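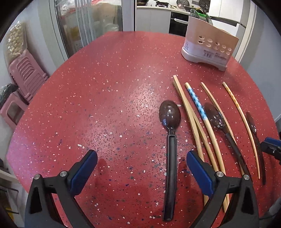 The canteen at the Mumudgate showground will close at the end of October and reopen in time for the autumn show. Members voted on the work at the last general meeting, and this item sets out what was agreed, what it will cost and what still needs deciding.

The building went up as a tea room and was never meant to feed a crowd. It has one sink, a single power circuit on the kitchen side and a servery window that faces west, so whoever is on the till in the afternoon has the sun in their eyes. The floor near the back door has dropped. Gaetano Messina put a level across it in winter and found a fall of 15 millimetres from the doorway to the fridge, caused by water getting under the slab from the broken downpipe. The downpipe has been replaced, and the floor has to be fixed before anything else goes in.

**What is being done**

Galli Joinery has the contract for the cupboards and shelving. Cerkier Electrical will run a second circuit to the kitchen and move the switchboard out of the pantry, where it has been behind the flour bins for as long as most of us can remember. The concrete work is being done first, and the two trades will follow once the slab has cured.

The servery window is moving to the north wall. It will be wider than the old one and will have a fold-down shelf on the outside at a height that suits people in wheelchairs and children buying their own icy poles. The old opening will be bricked up to sill height and glazed above, so the kitchen keeps its light.

The pie warmer stays. There was a motion to replace it and it was lost. Adelmo Zanetti has offered to fit a new thermostat, and he asks that no one touch the dial in the meantime, as it reads well below the true temperature.

**Cost**

The full job is quoted at $38 400, including the slab. The shire grant covers half. The remainder comes from the building fund, which has been set aside for this since the grandstand roof was finished. Nothing will be taken from the prize money or from the ring maintenance account. A copy of each quote is in the folder at the office for anyone who would like to read them.

Several members asked why we didn't go with the cheaper quote. It left out the slab and allowed for no drainage, and once those were added the difference was small.

**While the kitchen is closed**

Tea and coffee at working bees will be made in the sheep pavilion. There is an urn there and a cold tap but no hot water, so please bring your own mug and take it home with you. Catering for the spring horse day will be done from the Bretano van, which can do rolls, chips and hot drinks. Their prices are a bit higher than ours. They have agreed to give the society a share of the takings.

The deb ball supper has moved to the memorial hall. Nives Benedetti has the booking and the key, and anyone bringing a plate should speak to her about fridge space.

**Clearing out**

Everything has to be out of the cupboards before the slab is cut. A good deal of what is in there doesn't belong to the society. If you have left a casserole dish, a cake tin or an esky in the canteen at any time, please collect it. Items with a name on the bottom have been put on the trestle near the door. Anything still there when the builders arrive will go to the op shop.

We are keeping the large boilers, the good cups and all 689 of the dinner plates, which were counted for the insurance. They will be stored in crates in the secretary's shed. The crates are heavy when full -- two people to a crate, please.

The old laminex tables are up for sale by sealed offer. They are sound, apart from one with a bent leg. Offers can be left at the office in an envelope marked "tables".

**Still to be decided**

Two matters were held over. The first is whether to put in a commercial dishwasher now or only run the plumbing for one. A dishwasher would save the washing-up roster, which is hard to fill, but it would add to the power bill and need servicing. The second is the hire fee. The kitchen has been lent out at a nominal rate for years, and once it is up to standard we expect more requests from outside groups. Amedeo Gentile is drawing up a scale of charges, with a lower rate for schools and local clubs, and would like to hear from anyone who has hired a similar kitchen elsewhere in the district.

Both will be on the agenda for the next meeting, 7.30 pm in the office. Aatos Väisänen will bring the drawings. If you can't get there, written comments can be left in the box on the gate up to noon that day.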